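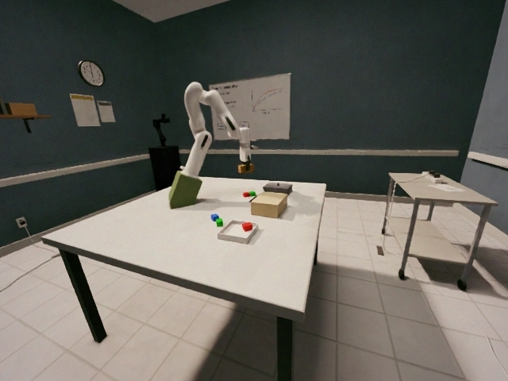 "The pension is a promise, but someone has to write the promise down"

Maltwood, August 2022

The deputy leader of the district council receives us in a small office on the second floor, with the window open to the market street. She asks that her name does not appear, because the negotiation on the pension scheme for council employees is still open and the three groups agreed in November that they would speak in public only through the minutes. "I don't want to break that," she says. "But I can explain how we came to this point, because people in Maltwood ask me in the shop and they have the right to know."

The point is the following. The council has a supplementary scheme for its former employees, created when Maltwood and Vedow were joined in one district. The scheme pays a small sum each month on top of the state pension. For years it was raised together with prices. Then the rise was frozen, first for one year, and afterwards the freeze was renewed at each budget without much discussion.

"I voted for the first freeze," she says. "I would vote for it again, with the accounts we had in that moment. What I did not vote for is a freeze without end."

There are now 500 people who receive the supplement. Many of them worked in the road depot or in the school kitchens, and for them, she says, the sum is the heating bill. Her group wants the yearly rise written into the rules of the scheme, so that each new majority must change the rules openly if it wishes to stop it. The opposition prefers a review every two years. The third group, which has only three councillors but decides almost every close vote, has not yet presented a text.

We ask her if this silence is a tactic. She thinks for a while before she answers. "They are waiting for the Onuoha report, and I respect that. I only think that we have waited for many reports already."

The Onuoha report is the study of the scheme's finances which the council ordered in the spring. It should have been delivered before the summer recess. According to her, the delay comes from the old Vedow files, which were kept on paper and in a different form. The councillors have seen a first chapter, and she does not wish to comment on it — "it is a draft, and drafts change".

About the meeting in Atbridge she is more direct. The groups met there in June, away from the council building, to look for a common text. They left without one. In the local press it was said that her side had walked out.

"We did not walk out. The room was booked until six, and at six we were still on the first article. I had proposed to continue the next morning and this was refused. You can call it a failure, I call it that also. But it was the failure of all of us."

Would she accept the review every two years, if it was the only way to reach an agreement? "With a guarantee that the sum cannot go down between one review and the next, I would bring it to my group. I cannot say what they would answer."

She does not intend to stand again at the next election, and she says that this makes the conversation easier with some colleagues and more difficult with others. The full council returns after the recess, and the scheme is the fourth item on its agenda, after the parking charges.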